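Chopsticks box with compartments: what goes where? And does the label come off?

Posted in Kitchen & Dining, July 7, 2018
2,347 views

Asked by Zulov

Hi all, hoping someone has been through this already. We're a chopsticks-and-forks household (depends what's for dinner) and for years everything long and skinny has lived in one drawer in a big tangle. I finally gave up on the drawer back in April and decided things should stand up on the counter or the table where we can grab them.

So now I have a light blue plastic box that says Chopsticks Box on the label. It has a tall part and a lower part at the front on the right, little arched windows in the front, and keyhole slots in the back so I guess you can hang it. Super cute, and it goes with my loud red smiley flower tablecloth, so I'm keeping it no matter what you all tell me!

My problem is I can't work out a system. If I put the forks in first, the chopsticks end up wherever there's room. If I put the chopsticks in first they lean all over the place and the small things vanish behind them. I also have a few small utensils with tiny cartoon decorations on the handles, and I'd like to be able to see those. Then there's a pale plastic spoon and some other odds and ends that don't match anything.

Three things I'd love to know:

Do you sort by type or by height?

Do forks go tines up or handle up?

And has anybody gotten one of these big paper labels off without leaving a gummy patch? Mine is pink and covers a good part of the front under the windows.

Pics of the box and some of what has to fit in it:
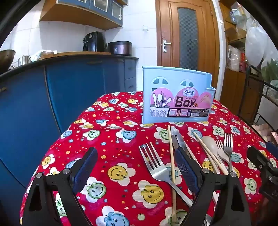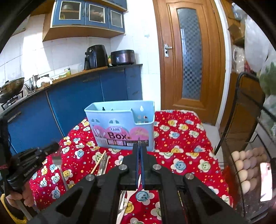
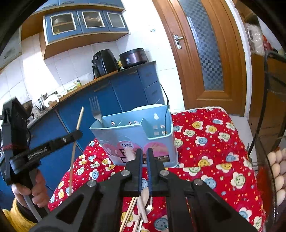 The blue box on my kitchen table. The fork is standing in the left compartment in the last one.

I was going to hang it by the sink, but I'm nervous about the weight with all the metal in there. If you've hung yours, tell me what you used. We rent, so I'd like to keep the holes in the wall to a minimum (zero would be great).

Thanks in advance, and sorry this got so long for a question about forks!

Turgate
Member, 3,052 posts

Oh I love that tablecloth!! OK, I've had a divided caddy for years and I've changed my mind on this more than once, so take it for what it's worth.

I sort by type first and then let height decide which compartment each type gets. Yours has that tall side on the left, so I'd give that to your longest stuff, meaning the chopsticks and any wooden skewers you keep around. They need the high wall or they flop over. The metal forks and spoons are heavier and pretty much stay where you put them, so they can go in the middle. Your short ones with the cartoon handles should go as far forward as you can get them, in the low part if they fit, and then you'll see them every day.

One thing that helped me a lot was putting a rubber band around each pair of chopsticks. Looks a bit silly, but I was so tired of fishing out two that didn't match.

Forks: handle up if you have guests or kids grabbing from it, because then nobody's fingers are all over the part that goes in your mouth. I'll admit mine are tines up half the time. They do dry better that way, and it's easier to tell a fork from a spoon at a glance. If yours go in straight from the dish rack, make sure they're really dry first or you get a little puddle at the bottom with the wood sitting in it. Wooden chopsticks hate that. Mine went kind of fuzzy at the ends and I had to toss the lot.

For the label, hair dryer on low, start at a corner and go slow. Don't cook it, thin plastic can warp. Whatever gum is left comes off with cooking oil on a paper towel. Let it sit a while, wipe, then dish soap. I'd test the oil on the underside before doing the front.

Also empty the thing out once a week and wash it. You will be amazed what collects down there.

Stasiv
New here

just leave the label on, its cute and you'll forget about it in a week

tines up

Stavemley
Member, 7 posts

Mostly agree with Turgate, but I'd skip the rubber bands, they go sticky next to a stove. I just keep one kind of chopsticks out and put the rest in a drawer, and that solved the matching problem for me. Do you need all of it out? I had what felt like 1,000 utensils in mine and we used the same handful every night.

On hanging it: I rent too, and I tried the stick-on hooks. They held fine with only chopsticks in the box. Once I added the metal stuff, one side let go overnight and I woke up to an incredible crash, cutlery all the way under the fridge. So if you go with hooks, read the weight on the package, use one for each keyhole, and wipe the wall with rubbing alcohol before you stick anything to it. Mine is back on the counter now with a folded dishcloth under it so it doesn't slide when I pull something out.

The oil trick does work on gum, by the way. Peanut butter works too if you're out of oil, but then your utensil box smells like peanut butter until you've washed it a couple of times.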